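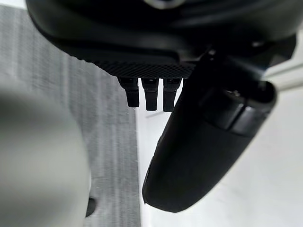
August 2019, Sunday

Up late. Kitchen first, before it got hot in there. Dishwasher drawer pulled right out, mugs in, rims up the way Mum hates but I was in a rush. Bowls after. The pink one I never put through, did it by hand, 2 rinses.

Still not used to this sink. In Kiridstead we had one bowl and a plastic tub and that was it. Now theres a rack that sits down in the sink and I keep forgetting it's adjustable.

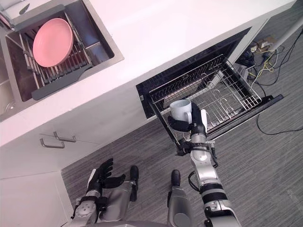 Then the tabs. Dishwasher tabs I mean. Bought the Sullico ones again, 17 dollars, daylight robbery. Petek brand was 2 cheaper but left a film on the glasses back in March so no. Should write that on the list so I stop dithering in the aisle.

Pans next. Have decided all pans by hand from now on, the coating on the old one went patchy and I'm not buying another. Warm water, soft side of the sponge, dry it straight away, away it goes. Asked the others on the group chat what they do. 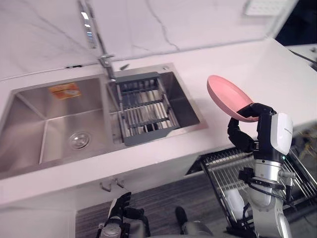
Issa Daher wrote back that he puts every pan through on the short cycle, 43 minutes, and has never lost one yet. Defne said never, not once, her aunt would rise up. So no help from either of them.

Wiped the bench twice. Forgot the bin, did it at lunch. Tea towels in the wash with the Fusik powder, smells like a chemist but gets the tumeric out. Need: sponges, rinse aid, milk. Ring Mum tonite.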